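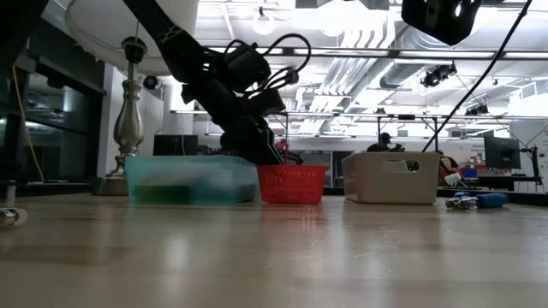 Zellau Releases Results of Bin Handling Study for Low-Cost Robot Arms

PRINDELLEY, May — Zellau, a research company working on robot learning, today released the results of a study on how robot arms pick objects out of containers. The method, called Hestix, teaches a single arm to reach into bins and baskets of different sizes without a separate program for each one.

Picking an object off an open table is a task that many learning systems now handle well. Picking the same object out of a container is harder. The walls limit how the gripper can approach, and they often hide part of the object from the camera. An arm that comes in at a slightly wrong angle will press on the rim or push the container across the table.

Hestix splits the task into two stages. In the first, the system looks at the container alone and works out which approach angles would keep the gripper clear of the walls. In the second, it looks for the object and picks a grasp from the angles that are left. Both stages are learned from demonstrations given by human operators, who guide the arm through each pick.

The training set holds 914 demonstrations. They were recorded on tabletop stations at the company's lab in Prindelley, using ordinary storage containers: wide, low plastic bins, taller bins with hand holes, and small baskets with perforated sides. Operators changed the order of the containers and the gaps between them during recording. The stations were left in a working lab, with people and equipment in the background, and no screens were put up to block them from view.

The team then ran 1000 test picks with containers placed in positions that had not appeared in training. Hestix finished more of them than a baseline trained on the same demonstrations as a single stage. The difference was largest with the smallest containers, where the gripper has the least room to move. In wide bins the two systems performed at nearly the same level.

The study also reports where the method falls short. See-through and frosted plastic remained a problem, and the first stage sometimes placed the wall of a translucent bin too far from the arm. Small objects lying flat against an inside corner were often missed on the first attempt. The system does not yet recover well when a container tips during a pick — in most of those cases an operator had to step in and reset the station.

All training and testing used one type of arm and gripper. The company has not tested whether a model trained on one arm can be moved to another without new demonstrations.

A second round of work is planned with Ngau, a maker of sorting equipment for small warehouses. It will cover moving objects from one container to another, including cases where the second container is already partly full. Ngau will supply containers and sample goods, and the recording will be done in Prindelley.

The full report, the demonstrations and the test protocol are available from Zellau on request. Research groups that want to repeat the tests on their own hardware can also ask for the station layout and the list of containers used.

About Zellau

Zellau develops learning methods for robot arms used in sorting, packing and light assembly. The company is based in Prindelley.

Media contact: Zellau Press Office, Prindelley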